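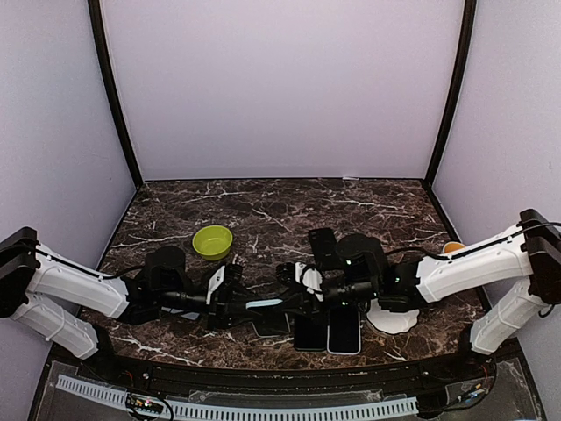 Sandulby are through to the quarter-finals of the Bevmont Cup, and I've only just got my voice back. We beat Drumano 7-2 in front of 3013 people, which is the biggest crowd I can remember squeezing into our rink for anything other than the Boxing Day game. The pie queue went out of the door and past the skate hire!

I'll admit I wasn't expecting much. We'd lost both league meetings with Drumano this season, and their first line had made our defence look very slow each time. When they scored on their second shot – a soft one, straight through the pads – I got my phone out and started looking up the bus times.

Then we got a power play for too many men, scored on it, and scored again before they'd finished announcing the first one. After that Drumano never got going. They kept trying the long pass out of their own end and we kept picking it off at the blue line, and by the first break it was 4-1. The second period was scrappier (lots of whistles, one very silly slashing call against us) but our penalty killers were superb. I'd say it was the best I've seen them play since the move to the new league.

The third was a bit of a party. Drumano pulled one back on a rebound, their bench woke up for a few minutes, and then we hit them on the break and that was that. Their keeper got a big hand from our end when he skated off, and he deserved it, as he could easily have let in ten.

My only grumble is the faceoffs. We were poor on them all night, especially on the left side of our own zone, and a better team will punish that. Mthembu certainly would. They won their tie on penalties and could be waiting for us in the next round, so I'm hoping the coaches spend a good chunk of practice on it.

The draw takes place at the rink in Bevmont and the club says it will put the result on its website as soon as it's known. The quarter-finals are played over two legs in January, home and away. Season tickets don't cover cup games, so you'll need to buy separately, and members get first go as usual. I've already promised to drive if we get an away leg first – there's room for three in the back if nobody minds sitting next to the drum.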